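Section 4. Folding and storing padded jackets

This section covers puffer jackets, quilted coats and other padded outerwear that go into the Fillden under-bed drawer for the warm months. For knitwear, see Section 3. For boots and bags, see Section 5.

Before you start

Check the care label. Most padded jackets should be washed or aired before long storage. A jacket put away with body oil on the collar will hold the smell, and the mark is harder to get out in the fall.

The jacket must be fully dry. Padding holds moisture long after the outer fabric feels dry. Leave a washed jacket on a wide hanger in a ventilated room for two days, then squeeze the thickest channels at the hem and cuffs. If any part feels cool or clumped, give it another day.

Empty every pocket, including the inside chest pocket. Coins and keys will press through thin lining fabric when the jacket is rolled.

CAUTION: Do not fold a padded jacket on a rough tabletop or on unfinished wood. The outer fabric is light and snags easily. A made bed is the best place to work.

4.1 Laying out the jacket

1. Make the bed and pull the cover smooth. Remove pillows and throws.

2. Close the main zipper all the way up, then close the pocket zippers. If the zipper catches the lining, back it off slowly and try again.

3. Lay the jacket on the bed. Spread the body out so that the channels run straight across.

4. Work from the center outward with flat hands. Press the air toward the hem and the armholes. A full-length coat may take several passes.

The jacket does not need to be perfectly flat before you go on. Padding springs back, and some puckering along the side seams is normal, especially where a vertical seam crosses the channels. Leave those places alone. Pulling on them strains the stitching.

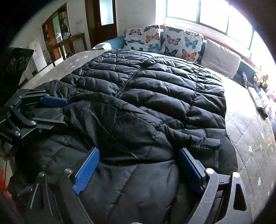

Dark fabrics with a slight sheen show creases more than matte ones do. These creases come from the outer shell and drop out after a day or so on a hanger. They are not a sign of damage, and there is no need to iron them.

CAUTION: Never iron a padded jacket. Synthetic shells can melt, and heat flattens the filling for good.

4.2 Folding

1. Fold the left sleeve across the body so that the cuff points to the opposite side.

2. Fold the right sleeve over the left. If the cuffs reach past the side seams, turn them back once.

3. Fold the hood down over the sleeves. For a detachable hood, take it off and lay it flat on top.

4. Bring both sides in until the jacket is no wider than the drawer divider, 30 cm.

5. Starting from the hem, fold or roll toward the collar. Roll jackets with thin padding. Fold thick ones in thirds — rolling them leaves a bulge in the middle that keeps the lid from closing.

NOTE: Belts, drawstrings and loose tabs should be tucked inside before the last fold. A strap left hanging out can get caught in the drawer runner.

4.3 Placing the jacket in the drawer

1. Put the bulkiest jacket at the back, collar side up.

2. Place lighter jackets in front. Do not stack more than two high.

3. Lower the lid and press gently at both corners. It should latch under light pressure. If it does not, remove one jacket.

Do not use vacuum bags for down filling. Down that stays compressed for six months may not recover its loft. Synthetic filling is more forgiving, but we still recommend loose storage.

A cedar block or lavender sachet may be placed in the front corner of the drawer. Keep it off the fabric, as the oils can leave a stain.

4.4 Taking jackets out again

Hang each jacket on a wide hanger with the zipper open. Shake it from the shoulders several times and leave it overnight. If the channels are still uneven the next morning, tumble the jacket on the no-heat setting with two clean tennis balls, as long as the care label allows tumble drying.

Wipe the inside of the drawer with a dry cloth before refilling it. For replacement dividers and lids, see the parts list at the back of this guide.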